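Wurnell Reach-In
Grasp planning module for humanoid robots picking from open containers

Part of the Wurnell manipulation range
Current release: 2

Overview

Reach-In is a software module that plans and carries out picks from baskets, crates and open boxes using a multi-fingered hand. It was written for full-size humanoid robots with a head camera and is supplied as a licensed package with a small set of calibration sheets. It comes out of a research project on how the rim of a container limits what a hand can do inside it, and the method is described further down this page for those who want to know what they are buying.

Most grasp planners treat the container as an obstacle. The hand has to get in and out without touching it, and if no such path can be found the pick is refused. With small baskets and large hands this happens a lot. Reach-In lets the planner use the container. Light contact with a wall or rim is allowed and is given a cost, and the hand may rest on the rim to steady itself before the fingers close.

What it does

The module takes a single depth view from the head camera and fits a rim outline to the container. It handles rectangular and oval rims at any angle to the robot, so the container does not have to be squared up first. Walls with slots or holes are treated as solid above the lowest visible edge, which avoids the common fault of planning a fingertip through a gap.

Handles are modelled separately from the rim. A fixed or raised handle is entered as a curved bar with a keep-out zone on each side, and the approach direction is chosen to pass beside it. Where the handle can fold, the user may mark it as movable, but the module will not fold it.

Once the rim and handle are in place the module proposes hand poses in order of cost. Each pose comes with a wrist path, a finger closing order and a contact limit for every finger that is expected to touch the container. The robot's own controller carries out the motion. Reach-In watches the wrist force during entry and backs the hand out along the same path if the limit is passed.

Background to the method

The work was started by Hilkka Rissanen and Didier Chauvin, who were looking at failed picks from shopping baskets and small crates. Sorting the failures by cause showed that in the larger part of them the object could have been held perfectly well, but no contact-free way in had been found. The planner had given up before the hand moved.

Rissanen's first approach was to shrink the hand model. This found more paths but the real hand then struck the wall at full speed. The later version keeps the true hand model and slows the arm whenever a finger is predicted to come within the contact band, which is the strip of wall just below the rim. Speed in the band is set by how stiff the container is, and the user picks one of three settings: soft, medium or rigid.

Somtochukwu Ojo added the rim support step. The finger nearest the wall is placed on the rim first, and the wrist is then lowered around that point. It takes longer than a direct reach. It is most useful with light containers standing on a smooth surface, which tend to slide when pushed from inside.

Test results

The main trial used 500 picks with single round objects placed by hand in an open container. The container was turned between picks and the object moved to a new spot on the base. The comparison planner was the contact-free one from our earlier release, running on the same arm and hand.

Contact-free planner: 151 picks refused with no path found
Reach-In: 39 picks refused with no path found

Refused picks are the only figure we quote for both planners. Completed picks depend heavily on the hand fitted and the surface of the object, and we would sooner customers measured these on their own equipment. A test script is included for that purpose.

The remaining refusals were nearly all cases where the object lay directly beneath the handle or was pressed into a corner on the side furthest from the arm. Caoimhe Doherty is working on a nudge motion for the corner cases. It is not in the current release.

Setting up

The container should be placed in front of the robot where the head camera can see the whole rim. A low platform works well for robots that look steeply down at the work, and it keeps the arm clear of the knees. Plain paper on top of the platform gives a clean edge for the rim fit and can be changed when it marks. Glossy surfaces should be covered.

Cables along the forearm need enough slack for the full wrist rotation. Run the wrist sweep from the set-up menu before the first pick and watch the cable loop at both ends of travel. If it catches, move the tie point towards the elbow and run the sweep again.

Hands must be calibrated one at a time. The module plans for a single arm and will hold the other at its parked position. Two-handed picks are outside its scope.

Requirements

Head-mounted depth camera, fixed or on a pan and tilt neck
Arm with seven joints and wrist force sensing
Hand with at least three fingers and an opposing thumb
Controller able to accept timed joint paths
Falex or Ekpo hand driver, or a driver written to the supplied interface

Limits

Reach-In does not identify objects. It needs a target point from your own vision software or from an operator. It is not suitable for containers with lids, for liquids, or for containers deeper than the length of the hand from fingertip to wrist. Tangled or overlapping objects are treated as one object and will often be refused.

Supplied with

Licence for one robot, calibration sheets, rim fitting tool, test script, printed set-up guide. Source code for the rim model is available to university groups on request.

Related items

Ultholm wrist force adaptor
Falex fingertip covers, set for one hand
Contact-free planner (earlier release, support continues until December)

Technical questions about the method should be sent to Ansel Iwasaki through the contact form. Please give the make of hand and the release number.

Page last revised May 30, 2018
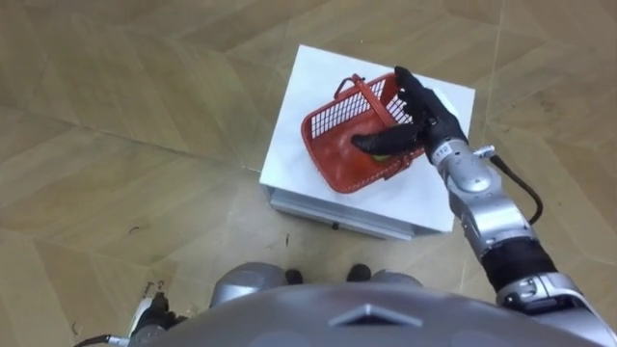

Right hand in a red slotted basket on a paper-covered platform, view from above the torso.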